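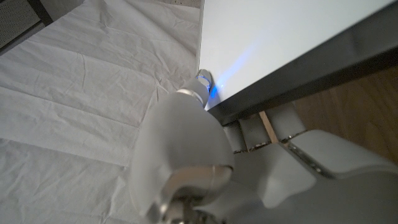

Attachment to post 1. White cover sheet with fold lines, next to a white table with the dark edge band.

Poltdale Venue Services Forum
Board: Furnishings and Table Coverings
Topic: Fold lines in white cover sheets, storage and preparation

Laine Kalniņš
Posted 9:12 a.m.

Colleagues,

I am requesting comment on the condition of white cover sheets at the time of layout. The attachment is typical of what we are seeing. The sheet lies flat and the long fold lines remain plainly visible, with shorter creases scattered between them. Under the overhead lights each of these reads as a thin gray line. Next to a smooth white tabletop the difference is considerable.

Our building holds both paper and cloth sheets, and both are stored folded in panels on the shelving outside Room 2. The present instruction sheet says only that coverings must be "laid smooth and free of objectionable creasing." It does not say what is objectionable, and it does not say who is to correct it or when.

I would like to submit revised wording in September. Before I do so, I would appreciate hearing how other sites handle the following:

Storage, flat or rolled or folded.
Whether cloth sheets are pressed before issue or after they are laid.
Whether a crease standard has been written down anywhere.

Please state which material you are describing when you reply. The answers will differ.

Laine Kalniņš
Interior Furnishings, Poltdale Main Building

linen_desk_plukitz
Posted 9:40 a.m.

The Plukitz site stores cloth on rolls and has done so since the shelving was replaced. Each sheet is pressed once after laundering, rolled on a cardboard tube with the hem to the outside, and placed in a sleeve. Tubes are kept horizontal. When they are stood on end the sheet slides down and gathers at the bottom, and the result is worse than a fold.

We do not press in the room. The cords are an obstruction and the tabletops are not rated for it.

We do not roll paper. It is bought folded, used once, and recycled.

Valdis Adomaitis
Posted 10:05 a.m.

I must register some disagreement with the premise. A fold line is not a defect. A sheet that has been folded into panels and opened shows its panels, and most people attending a meeting understand this as evidence that the sheet is fresh from the shelf. What looks poor is the random crumpling between the folds, and that comes from handling.

In the attachment I would leave the long seams alone and ask who opened the sheet and how. If one person pulls it open from a corner, the short wrinkles will run on the diagonal. The ones in the attachment do run from upper left toward the lower center. That is consistent with my view, although I accept that it does not prove it.

My recommendation is that two people open every sheet, one at each end, and lower it onto the surface. No equipment is required and no change in storage is required.

Valdis Adomaitis
Event Setup, Laur Hall

Laine Kalniņš
Posted 10:31 a.m.

Thank you both.

Mr. Adomaitis, I accept the distinction between folds and crumpling and will use it in the draft. I do not accept that the folds may be disregarded. We have received written remarks from users of the building on precisely this point, and the remarks concerned the long lines.

With regard to two-person opening, our morning setup is frequently done by one employee. I cannot write an instruction that the schedule does not support.

Tradbridge Rooms
Posted 11:18 a.m.

Tradbridge maintains 394 tables across its buildings, the majority white with a dark edge band similar to the one in the attachment. Our position may be of interest because we reached it after a long period of pressing, steaming and rolling.

We no longer cover the white tables for ordinary meetings. The top is presentable when clean. A covering is issued where food is served, where the tabletop is damaged, or where the client has requested it in writing. This reduced our laundering substantially and ended most of the correspondence about creases.

The dark edge is sometimes raised as an objection, since it shows marks from chair backs. We wipe the edge at the same time as the top, using a damp cloth and then a dry one. The glossier edge bands show streaks if the second cloth is omitted.

linen_desk_plukitz
Posted 11:34 a.m.

That is a reasonable policy for meeting rooms. It would not serve Plukitz, where the older tables are of several colors and heights and the covering is what makes a row of them look like a row.

Valdis Adomaitis
Posted 11:52 a.m.

I support the Tradbridge position in full. I would add that a creased covering on a good table is less presentable than the table.

paper_goods_buyer
Posted 1:07 p.m.

From the purchasing side, on paper only.

Flat-packed folded paper is priced well below rolled. Our last order was for 2000 sheets, folded, and the supplier was asked to quote the same quantity on rolls. The difference could not be justified for a single-use item. I would ask that any revised wording not oblige sites to purchase rolled paper.

Folded paper can be improved at no cost by opening it in advance. If sheets are opened the afternoon before and left flat in a stack, with a board on top, the ridges settle overnight. They do not disappear. At standing distance they are acceptable.

Under no circumstances should paper be dampened. It cockles, and the marks are permanent.

Laine Kalniņš
Posted 1:25 p.m.

The stack and board method is useful and I had not seen it written down. What size of board is used, and does the stack occupy a table that would otherwise be in service?

paper_goods_buyer
Posted 1:44 p.m.

The board should be at least as large as the sheet. A smaller one leaves its own outline. We use an old tabletop with the legs removed. It sits on the floor of the supply room on a clean underlay and is out of everyone's way, apart from the person who needs the bottom shelf.

night_setup_lead
Posted 2:10 p.m.

I would like to offer the view of those who do the laying out.

A single employee can open a cloth sheet without crumpling it. Place the folded sheet at the center of the table with the folds parallel to the long side. Open it one panel at a time toward each end. Then open the remaining folds across the width. Do not shake it and do not drag it by a corner. Once the sheet is down, smooth from the middle outward with the flat of the forearm. Smoothing from one end to the other only moves the wrinkles along.

With practice this takes no longer than the careless method. New staff should be shown it once in person. The printed instruction is of limited help.

I would also note that lighting matters a good deal. Low side light brings up every ridge. Before a sheet is rejected it should be looked at under the light that will be in use during the event.

Valdis Adomaitis
Posted 2:22 p.m.

I withdraw the requirement for a second person in respect of cloth. For paper on the longer tables I maintain it. Paper tears at the fold when one person attempts to turn it over the far end.

linen_desk_plukitz
Posted 2:38 p.m.

Agreed as to paper.

On pressing, one caution for any site that intends to steam in place. Moisture trapped between a cloth and a white laminate top can leave a dull patch. We had two tables refinished at our own expense for this reason. If steaming must be done, it should be done on a rail.

Tradbridge Rooms
Posted 2:51 p.m.

We had the same difficulty, though with a different finish. I second the caution.

Laine Kalniņš
Posted 3:30 p.m.

The following is the draft wording as it stands. Comments are invited until the end of the month.

Draft, Section on Table Coverings

White tables in good condition are to be left uncovered for ordinary meetings unless a covering has been requested.

Cloth sheets are to be pressed after laundering and stored on horizontal tubes where shelving permits. Where it does not, they are to be folded along the pressed lines only.

Paper sheets may be stored folded. They are to be opened the day before use and kept flat under a board no smaller than the sheet. Paper is not to be dampened.

Sheets are to be opened panel by panel from the center and smoothed outward. Paper sheets on long tables are to be laid by two employees.

Straight fold lines are acceptable on paper. On cloth they are to be removed before issue. Scattered creasing is to be smoothed by hand, and the sheet exchanged if it remains evident under event lighting.

Coverings are not to be steamed or ironed on a tabletop.

Valdis Adomaitis
Posted 3:47 p.m.

"Evident" will be read differently in every building. I would prefer "evident from the doorway."

night_setup_lead
Posted 3:55 p.m.

The doorway in our east room is a very long way from the tables. "Evident from a seated position" would be better.

Laine Kalniņš
Posted 4:02 p.m.

"Evident from a seated position" is adopted. The draft has been amended and the topic will remain open for comments on the storage paragraph, on which I have yet to hear from the smaller sites.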